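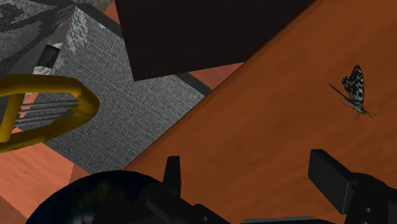

Every May the Skostgate town council sends out a flyer asking us to leave part of our lawns unmowed for the good of the insects. I have done it for two years now. My lawn looks terrible and I still have no idea if it helped anything.

I'm not against bugs. I would just like somebody to show me a count. When I called the parks office I got Fatemeh Heydari, who was very polite and told me that 39 households signed the pledge last year. Fine, but that is a count of households. She had no figures for bees or butterflies, from before or after, and she didn't think anyone was planning to collect them.

Meanwhile the same council mows the strip along Kuroda Road down to the dirt, all summer long. That strip is bigger than more than 30 front yards put together. If long grass matters so much, start there - it would cost less than the flyers.

My neighbor Misaki Ueda says I'm being a grouch and that doing a little is better than doing nothing. Maybe. But a little thing that makes everyone feel they've done their share can crowd out the bigger thing. I paid 40 dollars for the "meadow mix" they recommend, and most of what came up was plain ryegrass. I'd like to know who picked it, and whether they ever planted any themselves.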